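4.2 Where the practising happens

When we first drew up the interview guide, we expected trainees to talk mostly about their teachers. They did speak of them, often very fondly, but what came up again and again was the question of where and when a person could practise. Of the 31 trainees who kept a diary for us, most wrote at some length about evenings – the quiet hour after dinner, the kitchen table cleared of plates, a lamp borrowed from another room. Hettiarachchi and Deák found much the same thing in their earlier work with apprentice bookbinders, and we were glad to have their coding scheme to lean on.

It helps to remember how spread out these learners are. The Tresness program has 2 teaching sites, and one trainee drove 700 kilometres to reach the nearer of them. For someone in that position, a practice pad and a length of thread at home are worth a great deal, and several people told us so in almost the same words.

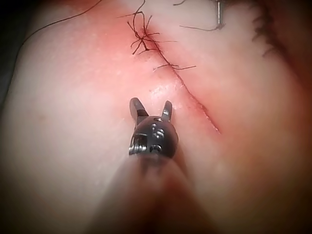
Home practice also had its lonely side. Trainees wrote that they could repeat a stitch all evening without knowing whether their spacing was any good, and that small habits had set in by the time a teacher next saw their work. One diary entry, dated 10/13/19, reads simply: "Tidy, I think. Would love somebody to look at it." We came across that wish, in one form or another, in every site's diaries, and it grew stronger towards December, when the clinics were busy and teaching visits were few.

Figure 3. Hours of home practice reported each week, by training site.

As Figure 3 shows, the hours themselves varied a good deal. The middle value was about 6 a week, though parents of young children tended to report fewer and to favour short sittings. Khondokar and Mollah have argued that short sittings serve beginners perfectly well, and our trainees' own accounts lean the same way. We return to the matter of feedback in Section 4.3.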